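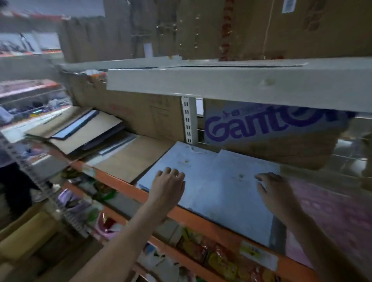
Card and paper stock on the storeroom shelves

Paper gift bags going wavy in storage, how should I keep them?
Posted by Stillari in Small Shops and Stalls

I run a small gift shop and we buy our paper carrier bags flat, usually 1,000 at a time as the price per bag drops a lot at that quantity. They come with rope handles already fitted. We get through 200 in an ordinary month and a good deal more in November and December, so some of them sit in the back for a long time before they are used.

The last lot has not kept well. The bags near the top of each pile have gone wavy along the opening, and a lot of them have a dent where the handle of the next bag has pressed into the paper. A few from the bottom have a faded strip down one side. They are fine for a customer in a hurry but I don't like handing them over with a present inside.

The back room is dry as far as I can tell, no heating, one small window. The shelves are ordinary metal ones. I take the bags out of their boxes when they arrive because it is quicker to grab them in the shop. Is that the mistake? And is there any way of rescuing the ones I have? Moving to a different supplier is possible but I would sooner not, as the printing plate is paid for.

3 replies

Cruickshank
Leave them in the boxes. That's most of it.

Zitance
I ran the stockroom for a stationer's for a good few years and we had all of these problems at one time or another.

The waviness is damp. A room can feel dry to you and still be too damp for paper, particularly an unheated one where the temperature drops at night. Buy a cheap humidity gauge and leave it on the shelf for a couple of weeks, then look at it first thing in the morning as well as in the afternoon. If it keeps reading above 60 per cent you want a small dehumidifier in there, or at least to keep the stock off the outside wall. Leave a hand's width behind the shelves.

The dents are from the handles all lying at the same end. If you must stack them loose, turn every bundle round so the handles go left, then right, then left. We did ours in bundles of 25 with a sheet of plain card between each one. Tuck the handle down inside the bag if it is long enough. Don't make the piles tall either, the weight does more harm than people think. 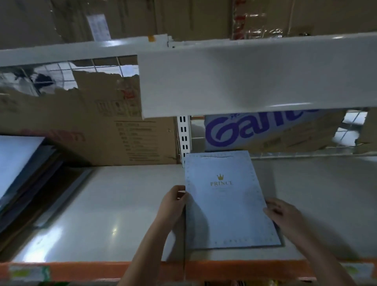
Fading is daylight, even from a small window. Pale colours don't show it much but dark blues and reds go very quickly, and foil lettering can dull if it gets rubbed by the bag above. Cover the piles with brown paper or an old sheet. Don't use polythene unless you are sure the bags are dry when you wrap them, it will hold any damp in.

As for rescuing them, the wavy ones will often come back. Put them between two boards with something heavy on top and leave them for 7 days in a warm room. Boxes of copier paper make a good weight. Don't iron them, the coating marks. The dented ones will improve a bit but the line usually stays. Faded ones won't come back and I would use those for returns and exchanges.

One other thing, label the shelf edge with the month the bags came in and use the oldest first. We had a box of bags from Avmont that sat at the back for 4 years because new ones kept being put in front, and the glue on the base had gone by the time somebody opened it.

Avmont also used to do half boxes if you rang and asked, and they kept the plate on file. Might be worth asking yours whether they will print the full quantity and deliver it in two goes.

Stillari
Thanks both. The piles were up against the outside wall so I have pulled the shelving forward this morning and ordered a gauge. I'll put the next lot away in the boxes and just keep one bundle out under the counter. Forty or so of the wavy ones are now under the copier paper. I have emailed the supplier about splitting the delivery and will post again when they answer.

Cruickshank
Check the bottom box isn't on the floor as well. Concrete lets the damp up. A pallet will do, or a couple of battens.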